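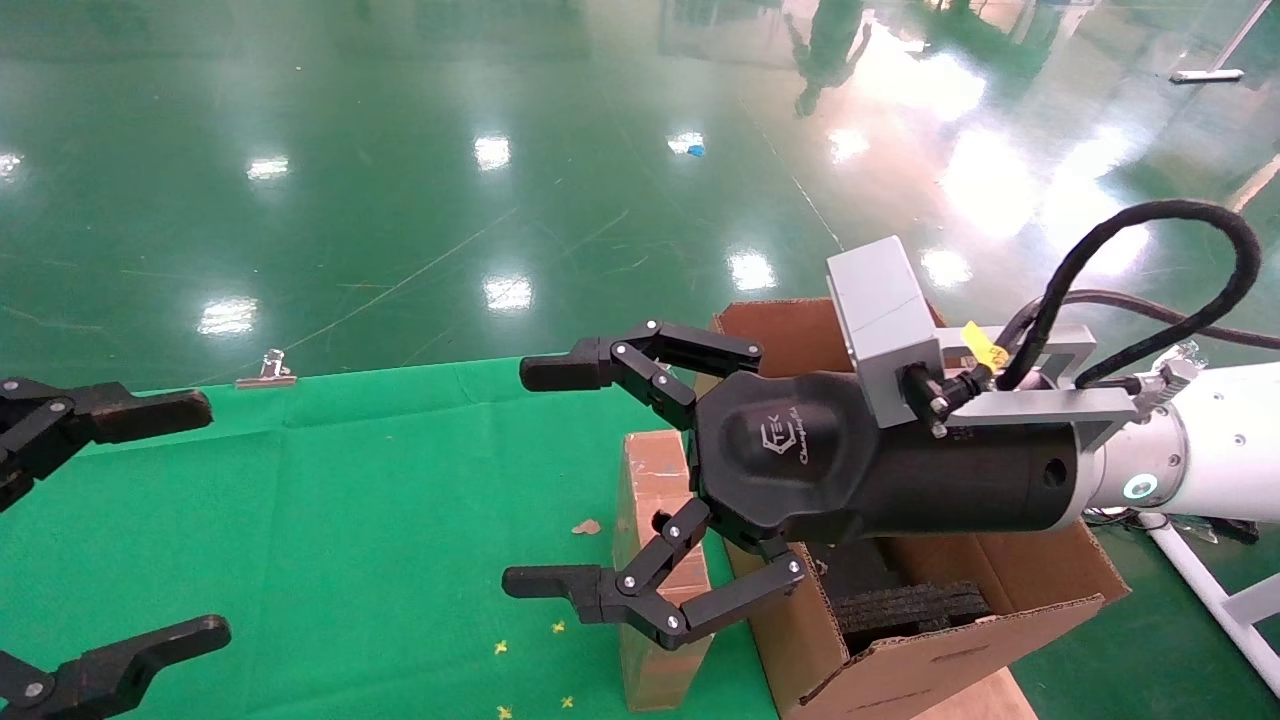

Fig. 1: Open box and green cloth, dark grey block inside the box, tan wooden block standing in front

Section 4. Setting up the packing table

I've packed small parcels on all sorts of surfaces over the years (kitchen worktops, a piano lid, once the bonnet of a parked van) and I always come back to a cloth-covered table. Things don't skid, they don't get scratched, and if you drop a little screw you've got a fair chance of hearing nothing and seeing it anyway! Have a go with your own table before you open the Woletti kit, as the blocks are a nuisance to move once you've got them laid out.

You will need:
The table cloth
Clips for the edges
One cardboard box, any that's still square at the corners
Packing blocks
Parcel tape

4.1 Laying the cloth

1. Wipe the table and let it dry.
2. Lay the cloth with its straight edge along the far side. I start at the far side and work towards myself.
3. Clip the far edge first, then smooth the cloth with the flat of your hand. Creases near the front won't bother you much, but a ridge under the box will make it rock.
4. Leave 60 cm clear in front of the box. You'll want it for your elbows.
5. Brush off any bits. Petals, crumbs and scraps all find their way into parcels, and my sister once received a birthday jug with half a dried daisy in it.

Note: if you have the Birkett cloth from the older kit, it's a touch narrower. Put it sideways and carry on.

4.2 Getting the box ready

1. Open the top and fold the flaps right back, out of your way.
2. Press each corner between finger and thumb. A soft corner means a tired box, so find another.
3. Put the heaviest block in first, flat on the bottom. Anything over 600 g goes in on its own layer.
4. Stand the next piece just outside the box, where you can reach it without looking.
5. Shut the flaps and give it a gentle shake before you tape anything.

Caution: don't cut towards the hand that's holding the box. I've got the scar, I shan't go on about it.

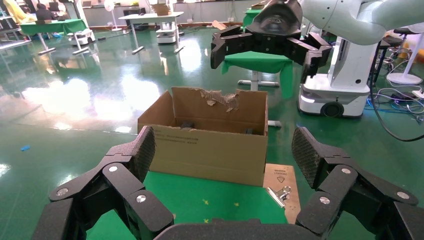
Old boxes make perfectly good sorting trays, and I keep a few going long after they've stopped being any use for the post. With no flaps on top you can drop things straight in and fish them out again just as fast. You do lose some strength, though, and the rim suffers first: where the back wall has gone ragged like that, with the pale insides of the card showing, I'd run a strip of tape over the tear and keep it for light things only. Spare flat card can lie to one side, and a binder clip is handy to have on it.

4.3 Before you start a new parcel

1. Move the last box off the cloth altogether.
2. Pull the cloth taut from the near side and check the clips haven't crept.
3. Put your tape and scissors back where they live.

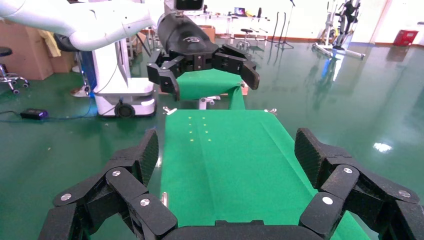
Ciltonberg Parcel and Packing Club, Bench Guides

A clamp at each far corner is all I use these days, and the middle crease can stay put. Ironing it out is a lot of bother (I did it every week until August and then gave up, with no ill effects whatsoever). If your cloth has yellow dots at the far end, leave those uncovered so you can line the box up against them.

4. Check that any leads on the floor are clear of where you'll be standing.
5. Push stools back before you carry a full box anywhere.

Note: the Vevelton clamps are stiffer than the ones in the kit. Cyril Sugden puts a folded bit of card under the jaws so they don't mark the cloth, and I've started doing the same.

For taping and labelling, go on to Section 5.

Page last changed Jun 12, 2020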